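June, late, way past when I said I'd sleep

Okay so I finally did it, I signed up for a page on Vornine and wrote the little "about me" box, and it took me the whole evening and I loved it!! Agustina has been bugging me to join since winter. She says everybody there is weird in a good way, and after one night of reading other people's pages I think she's right.

You only get 200 characters for the box, so I kept cutting. First I had my age in there (14, for three more weeks), then my cat, then the bands, then I took the bands out and put the cat back. Agustina's just says "Agustina Henríquez, left-handed, loud." I wish I'd thought of something that short.
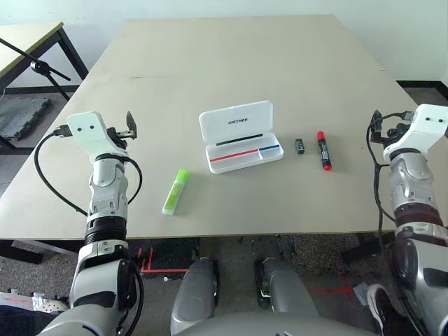 I think what I want to say about myself is that I get excited about stuff too fast and then I can't shut up about it. Mom says it's my best thing and also why dinner takes so long. I like skating, I like drawing hands, I like the smell of new school supplies in August. Seriously, give me a white pencil case with the lid standing open and a separate little section on the right and I'm happy for a week – I'd have the pens sorted before I even got it home.

Also music. I've had Gukenix on repeat since the bus this morning and I made Thilini listen to the bridge of the second song with one earbud each, and she got it right away! I've been waiting so long for somebody to get it.

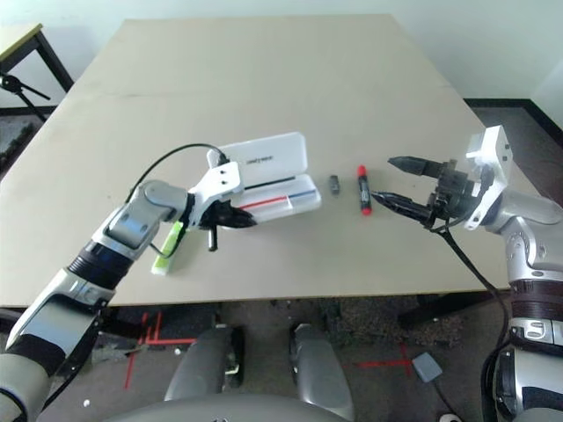

She's making a page too, so there'll be three of us. Thilini Navaratnam is the shyest person I know in the hallway and the funniest person I know in messages, and I think her page is going to be the best one by a mile. She already picked her colors (dark green and this awful orange, it works somehow).

Tomorrow we're skating at Aravena if it doesn't rain. I want to try dropping in from the tall side. I've said that before, but this time I have the good knee pads.
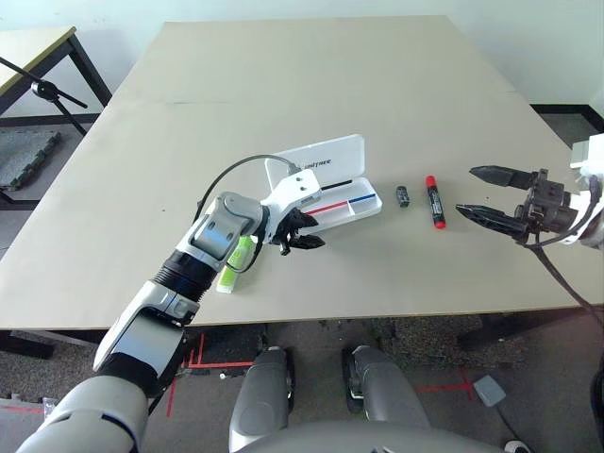
Pencil case, lid up

Okay, it's 1 a.m. and my phone is at nine percent. I still haven't picked a song for my page. Going to bed now, for real, right after I check if Agustina wrote back.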